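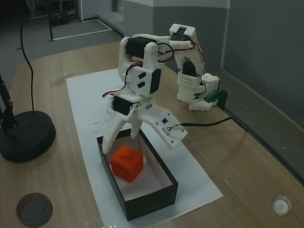

Two Weeks on the Pelleck Coast Road

Miklós Borbély had driven past the turnoff for Pelleck for years before he took it. Last June he finally went with his wife and her mother, and they stayed two weeks at the Bozsik, a guesthouse with 20 rooms above the harbor.

"We wanted somewhere we could reach without flying," he said. "My mother-in-law won't get on a plane, so that settled it."

They took the overnight train to Drillell and picked up a rental car at the station. The car was smaller than the one they had booked. Borbély said the clerk offered a refund on the second driver and they took it.

The road from Drillell follows the shore and has one gas station. "Fill up before you leave town. The pump at the halfway point closes at lunch, and we sat there for an hour."

Breakfast at the Bozsik starts at 7 and is included. Dinner is extra, and Borbély thought it was overpriced except for the fish soup. Most nights they walked down to the harbor and ate at the counter next to the ferry office.

Asked about the best day, he named the boat to Clatance. It makes the crossing once each morning and comes back in the late afternoon. The island has a lighthouse, a small beach and a path that goes all the way around.

"We walked half of it and turned back. It was hot, and there's no shade on the west side. I would bring more water than you think you need."

He would stay at the Bozsik again, but in a back room. The front ones have the view, and they also get the delivery trucks at dawn.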